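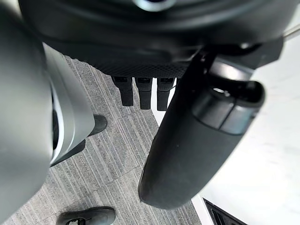 Seija Mustonen says the first thing she did with Tarkosent was turn half of it off. She runs email for a mail-order tea shop, and the daily digest was more than she wanted. The weekly one stayed on, and she has kept the same three lists in it ever since.

Tarkosent Mailer
Email newsletters for small shops and service businesses

Tarkosent Mailer is a web-based tool for writing, scheduling and sending newsletters to your own customer list. It runs in the browser and there is nothing to install. It is made by Nistor and sold directly or through Cestberg, our reseller for agencies.

What it does

Write a newsletter in the editor or paste in plain text. Layouts are one column or two. Every message goes out with a text version, which you can edit separately.

Lists can be split by last purchase, sign-up page, or any tag you add yourself. A customer can be on several lists and will still get only one copy of a given mailing.

Subject line testing sends two versions to a small share of the list and holds the rest for up to 14 hours. You pick the winner, or let the open rate decide. Open rates are less reliable than they used to be because many mail apps load images on their own, so we suggest looking at clicks if your list is large enough.

Sign-up forms can be placed on any page with a short piece of code. Double opt-in is on by default and can be switched off per form.

Reports

Each mailing has a report with deliveries, bounces, clicks and unsubscribes. Hard bounces are removed from the list after the first failure, soft bounces after the fifth. Reports can be downloaded as CSV files and are kept as long as the account is open.

The digest mentioned above is a short summary of all your lists, sent to the account owner. Set it to daily, weekly or off under Account, then Notices.

Plans

Single: one sender address, 2 user logins, up to 5,000 contacts.
Agency: up to 96 sender addresses, unlimited logins, separate billing for each client. Sold through Cestberg only.

Both plans can be paid monthly or yearly. Contacts who have unsubscribed do not count toward the limit.

Works with

Balel store carts (orders and customer tags are copied over every hour)
CSV import and export
Most website builders that accept a code block

Changes

Version 91, January 3, 2023: faster list import, new date picker in the scheduler, fix for missing accents in the text version. The old form builder stays available until August.

Setup help

Import your contacts, confirm your sender address, and add the two DNS records shown on the Domain page. The records can take a day to become active. For help moving from another service, write to Virgil Ciobanu through the contact form and attach a sample of your export file with the customer names removed.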